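Flalari Opens Up Its Parts-Kitting Data Project, and I Get to Tell You About It

I've been bugging my team to let me write this one myself, so forgive me if it sounds less like a press release and more like me talking across a lunch table. I'm Simin Golestani, and I run the data side at Flalari. Starting in January, we're sharing the first batch of our Saltero collection with partner labs -- 300 recorded runs of two robot arms sorting and handling small electrical parts.

If you've ever put together a kit of parts by hand, you know the job. You reach into one bin for a motor, another for a board, another for a harness, and you set them all in a tray for the next person. People get good at it in an afternoon. Robots don't, mostly on account of the wires. A wire never sits the same way twice, and writing rules for every loop and tangle is a great way to lose a year (I tried!).

So we teach by showing. One of our operators guides the arms through a job while the cameras record, and each run goes into the pile our learning system, Vikex, studies. We use fixed cameras for the whole table and small ones near the grippers for the close work, and the parts get shuffled between runs so the system can't just memorize where things are. 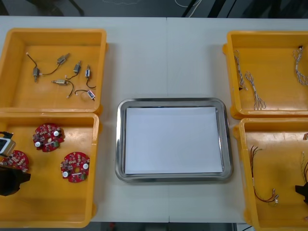
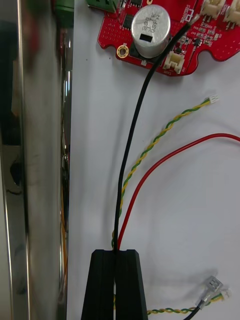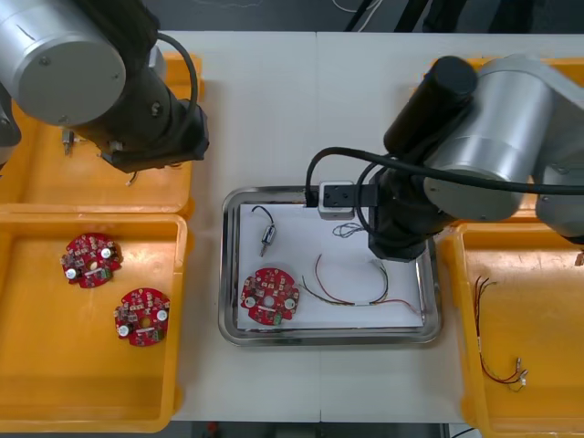 Saltero collection work at Flalari, with motors, round red boards and wire harnesses at the table in the first and third photos, and a gripper holding wires near a circuit board in the second.

We keep the runs that go badly, too. If an operator drops a connector and has to go back for it, that stays in with a note attached. My feeling is that a system that has only seen perfect pickups has no idea what to do on a bad day. Some of my favorite recordings are the messy ones -- there's a fumble with a motor lead that I've watched way too many times.

The first release covers 7 part types, and 15 operators took turns recording. I wanted a lot of different hands in there. One person will always go for the connector end of a harness, another will scoop up the middle, and both ways are fine by us.

Our partners at Tak will be the first to train on the full batch. They'll be testing it on parts their own system hasn't handled before, and I can't wait to see what comes back, good or bad. We'll share those results with the other labs as well.

Labs that want access can write to the Saltero team through the Flalari website. Tell us what you're working on and what kind of arms you have. We also have open tables on Saturday for anyone who'd like to come try recording a run. Wear sleeves you can push up, and plan on your first few tries being pretty clumsy. Mine sure were.

Media contact: Simin Golestani, Flalari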